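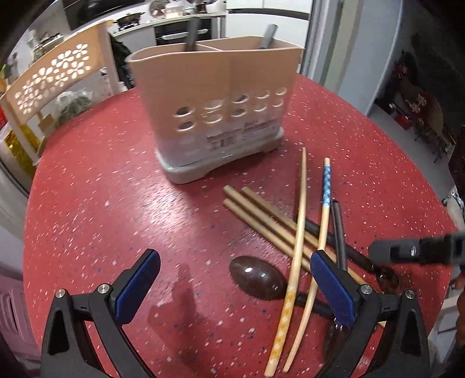
A reader in Golamley reports that her bamboo chopsticks go grey at the tips within a month if they are put into the holder straight from the rack, and asks whether the holder or the drying is at fault. Usually it is the drying. The holder makes it worse when its drain holes are blocked or the base tray is left full.

Wornis Kitchen Notes
Sorting and cleaning a mixed utensil holder

A holder that takes chopsticks, spoons and other long pieces in one or two compartments collects water, crumbs and things that are never used. Empty it completely once a month. The whole job takes 19 minutes with a clear table and a dry tea towel.

Emptying

Lift the pieces out by hand and lay them flat. Tipping the holder over scatters grit from the bottom and can chip the tips of painted chopsticks. Keep the chopsticks parallel so that lengths can be compared, and put spoons to one side. Anything with an edge or a point goes at the far side of the table with the handle towards you.

Checking wood and bamboo

Run a fingertip along each stick from the thick end to the thin. Discard any that are split, furred or soft at the tip. A slight curve is harmless in a cooking chopstick but makes a poor eating pair, as the tips no longer meet. Dark spots that remain after scrubbing with hot water and washing-up liquid are grounds for discarding the stick.

Patterned chopsticks should be checked where the decoration ends and bare wood begins. Lifting at this line lets water in underneath. If the coating flakes under a fingernail, throw the stick away.

Match pairs by length first, pattern second. Odd sticks in sound condition can be kept for stirring or for turning food in a wok. Four odd ones are plenty.

Washing the holder

1. Separate the holder from the base tray, if it has one.
2. Soak both in warm water with washing-up liquid. Five minutes is enough for ordinary deposits.
3. Clear the drain holes with a bottle brush, working from the inside outwards. A cotton bud will do for small holes.
4. Scrub the corners and both faces of any divider.
5. Rinse, shake and stand upside down until dry.

White scale on plastic comes off with one part white vinegar to four parts water. Rinse well. Do not mix vinegar with bleach. Paper labels left on a holder trap dirt at their edges and are best soaked off; adhesive residue can be rubbed away with a little cooking oil, followed by a second wash.

Drying

Bamboo and bare wood need longer than metal. Lay them in a single layer on a towel overnight, with a gap between pieces. In a damp kitchen - ours in October stood at 68 per cent relative humidity - allow the following morning as well. A radiator dries the surface too fast and can open cracks along the grain.

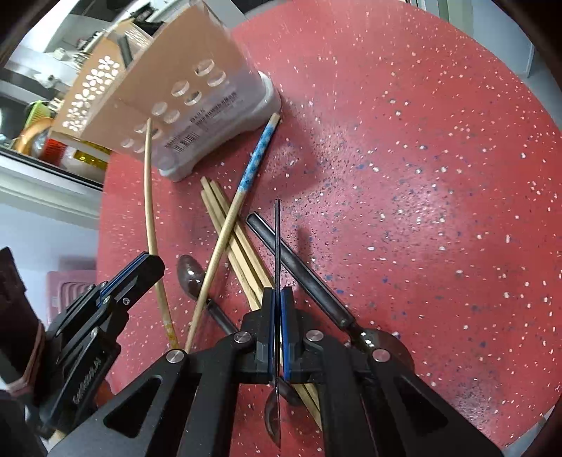 Should a sharpening steel be kept in the same holder as the chopsticks?

It is better kept elsewhere. A steel is heavy enough to tip a light plastic holder, and its surface scuffs wood and painted finishes. Wipe it with a dry cloth after use and hang it up or lay it in a drawer. Knives should be stored apart from the holder too, in a block or under a blade guard.

Refilling

Give each compartment one kind of piece. Eating chopsticks go in one with the thick ends down, and spoons and other serving pieces in the other with the handles up. Hold the chopsticks by the sides when taking them out, well clear of the tips. Long cooking chopsticks belong at the back, where they don't catch on the shorter ones.

Stop filling when a piece can no longer be drawn out without lifting its neighbour. Tightly packed bamboo stays damp in the middle of the bundle. If more than 19 pieces are in daily use, a second holder is easier to manage than a larger one. The Virág and Pastach upright models both have a lift-off tray, and either can be rinsed under an ordinary kitchen tap.

Empty the base tray every evening and wipe it dry before putting it back.

Page last revised January 2024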